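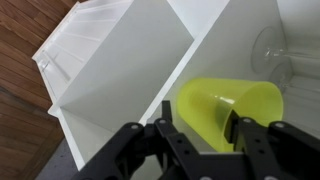 Kunststoffbecher und zwei Weingläser, liegend im rechten Fach eines weißen Regals.

Offene Regale als Gläserlager: Maße, Lasten, Lagerung

Wer Trinkgefäße nicht im Oberschrank, sondern im offenen Fachregal unterbringt, hat drei Größen zu klären: lichte Fachhöhe, Tiefe des Bodens und Oberfläche. Die Redaktion hat für diesen Beitrag das Modell Illen von Prandley herangezogen. Die Fachtiefe beträgt laut Datenblatt 37 cm, der Listenpreis liegt bei 654 Euro, in der breiten Ausführung bei 1.297 Euro.

Stehend oder liegend

Ein Weinglas hat seine Standfläche am Fuß. Liegend berührt es den Boden nur an Kelch und Fußrand und kann seitlich abrollen. Auf glänzendem Weiß ist die Reibung gering, eine dünne Einlage aus Filz oder Silikon behebt das. Zwischen zwei liegenden Gläsern sollten 2 cm frei bleiben. Stiele nicht kreuzen. Für die Dauerlagerung bleibt die stehende Position vorzuziehen, Öffnung nach oben, sofern die Fachhöhe ausreicht.

Becher aus Kunststoff sind unkritischer. Konische Formen rollen liegend allerdings im Bogen und geraten so leicht gegen benachbartes Glas. Sie gehören in ein eigenes Fach oder vor die Gläser, mit der Öffnung zur Vorderkante. Durchscheinende Farben wie Gelbgrün heben sich vom weißen Korpus gut ab, klares Glas deutlich schlechter. In tiefen Fächern spricht das für eine Leuchte von vorn. 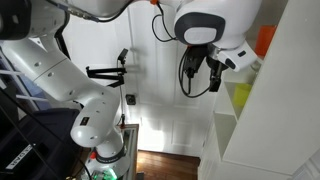
Weiße Kassettentür im Hintergrund des Raums.

Aufstellung

Regale mit senkrechten Trennwänden stehen auf Dielenböden nicht immer lotrecht. Vor dem Einräumen ist die Wasserwaage auf den untersten Boden zu legen, längs und quer. Zum Schwenkbereich einer Tür ist Abstand einzuhalten, Erschütterungen beim Schließen übertragen sich über die Dielen. Höhenausgleich erfolgt beim Illen über Stellfüße, beim Vergleichsmodell Leite von Caltano über Unterlegplatten.

Pflege

Glänzende Flächen nebelfeucht wischen, keine Scheuermittel. Gläser erst nach vollständigem Trocknen einräumen, Einlagen monatlich herausnehmen. Die Farbvariante Grau des Illen ist ab Dezember lieferbar.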